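Journal > Household > Money and Paperwork

Search this journal Enter keywords Go

Closing a Store Card Account: A Record of the Procedure

The Westport branch of Mendance ceased trading in September, and holders of its store card were informed by letter that their accounts would be moved to Resine. The present writer held such an account for 14 years and elected to close it before the transfer took effect. The steps are set down for the benefit of other households in the same position.

The letter stated that no action was required. It did not state that any loyalty points left on the account would lapse on the day of transfer. That information appeared in the revised terms, on the reverse of the second sheet. The account in question carried 2,878 points, and a request to convert them into a credit was made by telephone. The request was accepted, although the credit did not appear until the following statement.

Closure itself must be requested in writing. The branch had formerly accepted a signed form at the counter, but the counter had by then been withdrawn. A letter was therefore sent by certified mail, giving the account number, the date of the last payment and a plain instruction to close. A copy was kept. Readers are advised to leave the balance at zero for one full statement period before writing, as interest already accrued may be billed later and will hold the account open.

Two recurring payments had been charged to the card. The first, a magazine subscription, was moved without difficulty. The second was a service plan for a Stöcker dishwasher, and the provider required a new authorization form, which took 2 weeks to arrive. It is recommended that recurring charges be moved first and the closure letter sent last. 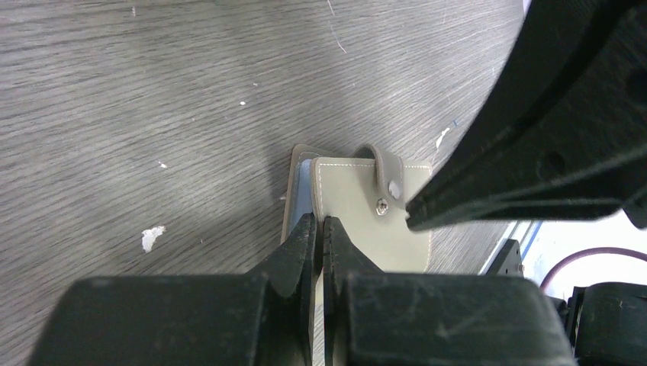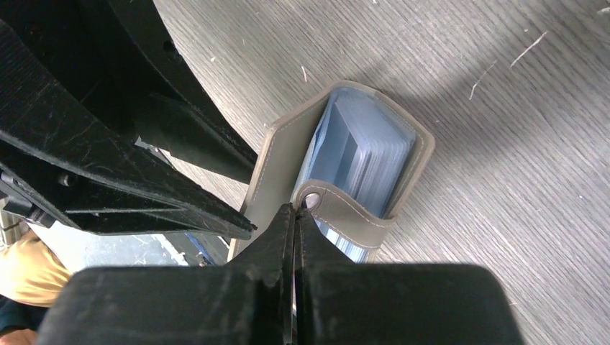

Can an account be closed while a refund is still pending?

It can, but the refund will then be paid by check to the address on file, and the wait is usually longer. Where the sum is large, it is preferable to let the refund post to the account before the closure letter is sent.

Written confirmation of closure should be requested in the same letter. In this instance the confirmation arrived without a date, and a second copy had to be obtained. The dated copy has been filed with the final statement and the certified mail receipt, and all will be retained with the tax records for the year.

One matter remains open. The credit for the points was applied at a lower rate than the one quoted by telephone, and a written query was submitted to Resine under reference 931. An acknowledgment has been received. Any reply of substance will be noted in this journal under the same heading.

Filed under: Household Accounts, Letters and Forms, Consumer Matters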